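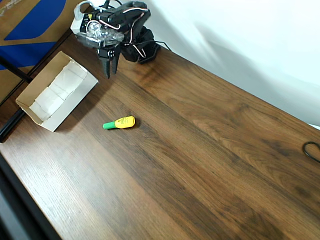
Chapter 4
Choosing a Small Arm: The Prurnix Kit

A school or small shop buying its first robot arm usually starts with a kit. This chapter follows one such purchase, the Prurnix desktop arm sold by Stirnetti, from the order form to the first working program. The kit costs $340 and contains 112 parts, not counting screws. The control software, Iris, is a separate download.

Leonora Belmonte teaches an evening class in automation and tested the kit in September. Her main complaint was the manual, which covers assembly well but gives only one page to calibration. Musyoka Mabula, who wrote the lab exercises for this chapter, had more trouble with cable routing — a wire pulled tight at one joint can stop the arm short of its target.

Section 4.1 explains how to read the seller's figures for reach and payload. Section 4.2 covers the gripper. In Section 4.3 you will write a pick-and-place program that moves a marker into a box.

Key terms: payload, reach, repeatability, servo, end effector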